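Wildale Community Food Store
Progress report to the Brornitholm Fund, second period

Prepared by Deepika Sastry, project lead

Summary

The store is open and running to the hours set out in our application. We gave out 372 food parcels in the period. Spending is within budget apart from transport, which is covered below.

Chilled food

Until March we could only take tins and dry goods. We now accept milk, yoghurt and cheese from two local shops, and households ask for these more than anything else. Elisa Ferraro wrote the handling rules and trained the Saturday team's replacement leads, so each session has one person who can sign chilled items in and out. Small fridges suit us better than one large one, as the hall lets us use only ordinary sockets.

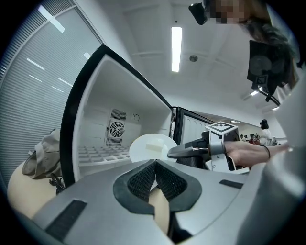

Mini refrigerator with the door open, showing the grid shelf and rear fan grille.

Temperatures are written down at opening and at closing. The log sheets are kept with the accounts and can be sent on request.

Deliveries

Oluwatosin Odukoya has taken over the delivery rota. We have 45 households on the list who cannot get to the hall. Three drivers left in May and we have replaced one. Fuel claims went over budget as a result, with longer rounds for those who stayed. We would like to move part of the unspent printing money to transport and ask for your agreement to this. 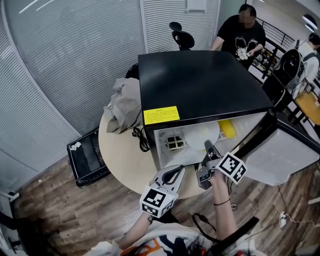 The printing line is underspent mainly due to the leaflets being done in two languages instead of four. Ngân Cù has finished the Vietnamese text and is checking it with families before it goes to print. The Spanish version is with Melquiades Cortés.

Next period

Fill the two driver places.
Print and hand out the remaining leaflets.
Review opening hours with the hall.
Send the full accounts with the next report.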